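4. Installing the Mikance Archive Server on a desktop computer

This section explains how to prepare an ordinary desktop computer for work as the archive server of a small office. It is for the person who does the installation, and for the person who will look after the server later. In many offices this is the same person.

Before you begin, please read section 3 (Planning your folders). The folder names you choose there are needed in step 9 below, and it is not comfortable to change them after the first import.

4.1 What you need

A desktop computer with two internal drives. The first drive holds the operating system and the Mikance program. The second drive holds only the archive.
A wired network connection. Wireless connection is possible but we do not support it for the server.
A keyboard and a monitor for the time of the installation. Afterwards you can remove both.
The installation stick, marked Mikance Server.
Your license sheet with the 20-character key.
An external backup drive at least as large as the archive drive.

An older desktop computer is often good enough. The server does very little calculation during the day, and most of its work is reading and writing files. More important than a fast processor is enough memory and a second drive in good health. If the computer was standing in a storage room for a long time, please check the date and time in the setup menu before anything else. A wrong date will make the license key be refused, and the message on the screen does not say clearly why.

NOTE: If you bought the computer from us already prepared, the steps in 4.2 and 4.3 were done in our workshop in Brultstead. Continue with 4.4.

4.2 Preparing the computer

1. Shut down the computer from its menu. Do not only close the screen or let it sleep.

2. Switch off the power supply at the back, if there is a switch, and pull out the power cord.

3. Disconnect all other cables. If there are many, put a small piece of tape with a letter on each one.

4. Lay the computer on its side on a firm table and remove the side cover. On most models it is held by screws at the back, on some by a latch.

CAUTION: Touch a bare metal part of the case before you touch any part inside, and do this again each time you have walked away from the table. Carpet and woolen clothing make the risk of static discharge larger.

5. Mount the archive drive in a free bay. Use four screws, or the plastic rails which came with the case. A drive that lies loose on the bottom of the case will sooner or later be damaged.

6. Connect the data cable and the power cable of the drive. Both plugs go in only one way. If you need force, turn the plug and look again.
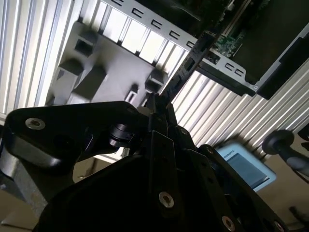

7. Write down the serial number of the archive drive now, while you can still read its label. The setup program will show you both drives by serial number and not by name, and it will ask which one may be erased. More support calls come from this one question than from all the rest of the installation.

8. Close the cover and connect the monitor, the keyboard, the network cable and at last the power cord.

NOTE: Please leave the backup drive unplugged until section 4.6. The setup program would offer it in the list of drives to erase.

4.3 Installing the program

9. Put in the installation stick and switch on the computer. If the old operating system starts instead, restart and open the start-up menu of your computer. The key for this is different from maker to maker, so look in the manual of the computer. When the blue Mikance page appears, choose your language and then Server, full installation.

10. When you are asked for the system drive, choose the first drive. When you are asked for the archive drive, compare the serial number with the one you wrote down in step 7. Type the last four characters to confirm.

CAUTION: Everything on both drives is erased after you confirm. It can not be undone, also not by us.

11. Type the license key. Capital and small letters are treated the same. The key does not contain the letter O, so if you see something round it is a zero.

12. Wait until the installation is finished. On a normal computer it takes 38 minutes, on older ones sometimes the double. The progress bar stands still for a long time near the end, when the search index is created. Please do not switch off the computer during this time.

13. Remove the stick when you are asked for it and press Enter. The computer restarts and shows a single line with its network address. Write this address down. You will type it on every workstation.

4.4 First sign-in

14. Go to any other computer in the same office network, open a browser and type the address from step 13. The sign-in page appears. Your browser may warn you that the connection is not known. For the first sign-in you can accept this, and the warning goes away after you have finished section 4.7.

15. Sign in with the name admin and the temporary password on your license sheet. You must choose a new password at once. Write it on paper and keep the paper in a locked place - a forgotten admin password means a visit from our service, and the visit is not free.

16. Open Settings, then Folders, and type the folder names from your plan in section 3. A name may contain letters, numbers, spaces and the short line. Do not use a slash.

17. Create one account for each person who will use the archive. We recommend strongly against one shared account with the name "office." It looks practical in the first week, but the change history becomes without value, because every change was made by "office."

Three levels of account exist:

Reader: can search, open and print documents.
Clerk: can also add documents and correct the keywords.
Keeper: can also delete documents and change the folders.

Two Keepers are right for most offices, so that one can go on vacation. If you have only one, the server reminds you of it on the start page every Monday, and this reminder can not be switched off.

4.5 Importing your existing documents

You can import from a shared folder, from a scanner or from the older program Tindall Filing. The import does not move or change your original files. It makes a copy of each one.

18. Open Import and choose the source. For a shared folder, type the full path. For Tindall Filing, first make an export file in Tindall (menu File, Export all) and choose this file.

19. Start with a test of one small folder. Look at the result together with a person who knows these documents. Are the dates correct? Is the day mixed up with the month? If so, open Import, Date form, and choose the other order before you continue.

20. Start the full import in the evening. The search index is built after the documents are copied, and searching is slow until it is ready.

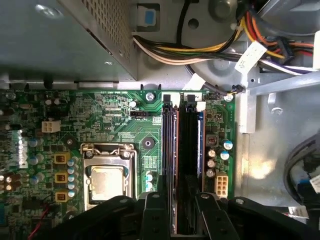
21. On the next morning open the import report. It has two lists, Accepted and Held back. A document is held back when it is damaged, when it has a password, or when exactly the same document is already in the archive. Held-back documents are not lost. They wait in a separate folder until a Keeper decides about each of them.

NOTE: Scans of very old forms often have no text inside, only an image of the page. The server will try to read the text, but handwriting is not supported. For such documents please type at least one keyword by hand, for example the name of the customer and the year. It is boring work, but a document without any keyword is very difficult to find again.

4.6 Setting up the backup

22. Connect the external backup drive to the server. Wait until the Backup page shows it under New drives.

23. Choose Prepare this drive. The content of the drive is erased.

24. Choose the time for the daily backup. The setting from us is 2 a.m. If your building switches off the power at night, choose the lunch break.

25. Press Back up now and wait for the green check mark. Only after this first complete backup should you tell your colleagues that they can begin to work.

Every July, or in another quiet month, please do a restore test. Choose any ten documents, restore them from the backup drive to an empty folder and open each one. Put the date of the test in the log at the end of this manual. A backup which was never tested is a hope and should not be written in your papers as a backup.

4.7 Connecting the workstations

26. On each workstation install the small helper program from the page Downloads. It also installs the certificate, so the warning from step 14 will not appear again.

27. Restart the browser, sign in with the account of the person, and print one document. If the printout is empty, update the printer driver. This happens mainly with the Onar series of label printers.

28. Show each person how to search with two words and how to limit the search by year. It is enough for the first day.

4.8 If something does not work

The address from step 13 can not be reached. Check the network cable on both ends. If the router was replaced, the server may have a new address. Connect the monitor again and read the line on the screen.

The server asks for the license key again. The date is wrong, or the small battery of the computer is empty. Replace the battery, set the date, restart.

The archive drive is shown as Missing. Shut down, pull out the power cord, and check both plugs from step 6.

The backup stops before the end. The backup drive is almost always full. See section 6.3 for removing old versions.

Section 4 revised May 25, 2022 by Evie Bloxham. Corrections to steps 10 and 24.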